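The Left Hand at Boltley

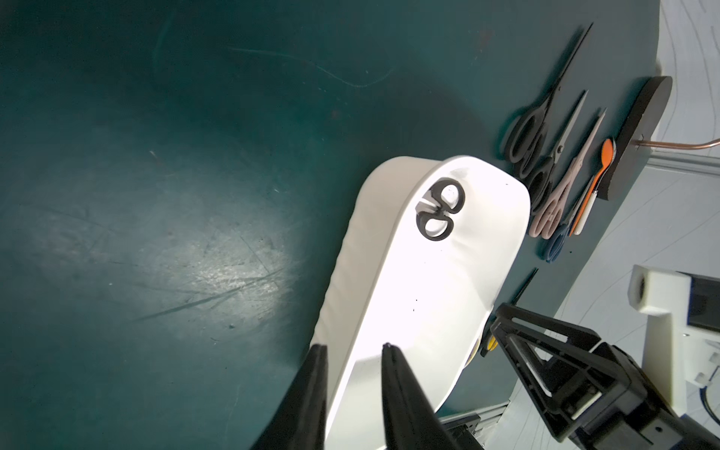 The cell at Boltley with the left hand open over the tray, one pair of scissors in.

They had told Dušan Milošević that the left hand drifted. He had driven up from the coast in May with a case of shims and a low opinion of the word. Hands didn't drift. Somebody leaned on them, or somebody changed a number and forgot.

"It was fine until the update," said the girl from Citeo. She had a laptop open on her knees and the look of a person who had been promised lunch.

"Which update?"

"The one that made it better."

He grunted and crouched by the table. The teal was scuffed all over, long scratches running alongside the tray. He put his thumbnail in one of them. You could read a machine by its table, he thought, more than by anything Citeo wrote in a log.

"How many picks since you calibrated?"

"1,426. It does that by itself now, the calibrating. Every 200."

"Does it."

"It's self-healing."

"My knee is self-healing," said Dušan. "Send it to the tray, please. Slowly. Then open and stop."

The arm came over with that small whine he had never liked. The left fingers opened and hung across the near end of the tray, and the right hand stayed where she had parked it. He got his cheek down close to the table, one eye shut, and stayed there long enough that she asked whether he was all right.

"What does the screen say?"

"Centred."

"It would."

He took a feeler gauge from his shirt pocket and tried one side, then the other. The blade slid in on the first and wouldn't go on the second. He wrote nothing down. She watched him do it twice more and began, without being asked, to scroll back through the settings.

"The tray might have moved," she said.

"Trays move. I've met trays. Is it meant to sit at that angle?"

"It finds the tray wherever it is. With the camera."

"And who tells it where the camera is?"

She stopped scrolling. From the other side of the partition came the radio, and a man singing half a line behind it.

"The bracket file," she said. "From Vuvov. They sent new brackets in the winter and the old file had a different offset, so the update would have..." She went quiet and typed for a bit. "It's been checking itself against the old bracket."

"Every 200."

"Yes."

"And passing."

"Yes, all right."

He had the hex key out already. He wasn't going to believe the file either, so he loosened the finger mount, pushed it against the stop with his thumb, and tightened it by feel, a little on one screw and a little on the next, as old Živković had taught him on machines that weighed more than this building. She loaded the new numbers while he did it. Neither of them said whose half of the job counted.

"Again," he said.

The hand whined away and came back. He tried the gauge. It went in on the left. It went in on the right, with a bit of a drag.

"Centred," she read.

"I'll want it to do fifty before I sign that."

"I've got a train."

"Then it had better get on with it," said Dušan, and pulled up the other stool.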